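Handling Practice Gallery: Packaged Goods

Lustholm Manipulation Practice Group
Updated 1/8/26

The gallery supports Section 6 of the Lustholm handling guidelines, which covers soft, sealed packages picked up with hand-held grippers. It is intended for operators who have completed the introductory module and for site leads who review their work. The guidelines apply equally at the Genel and Pramanik sites.

Operators are asked to observe the following during each session. Grip a bag where the fingers can close without pressing hard on the contents. Lift it clear of neighboring items before moving it sideways. When two grippers are in use, keep one still while the other travels – crossing paths above the pile is recorded as a fault. A session lasts no longer than 20 minutes and is followed by a rest of 10 minutes.
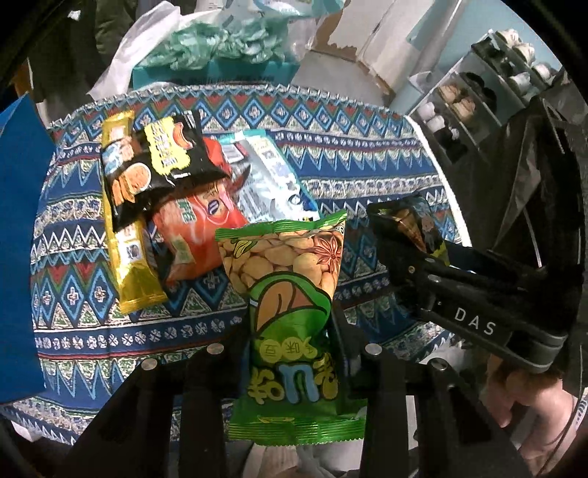
Two-gripper work with snack packages. A green bag of spiced peanuts is held upright between the black fingers; at right, a second gripper holds a small black-and-yellow packet just above the cloth.

Overlapping packages call for particular care. The item on top is taken first, even when a lower one is easier to reach. Packages that tear are set aside and entered in the session log under the operator's initials. They are not returned to the pile.

Site leads should keep session logs for 2 years. Questions about Section 6, including requests for the Grastard checklist, may be directed to Tymofii Hladun, Practice Coordinator.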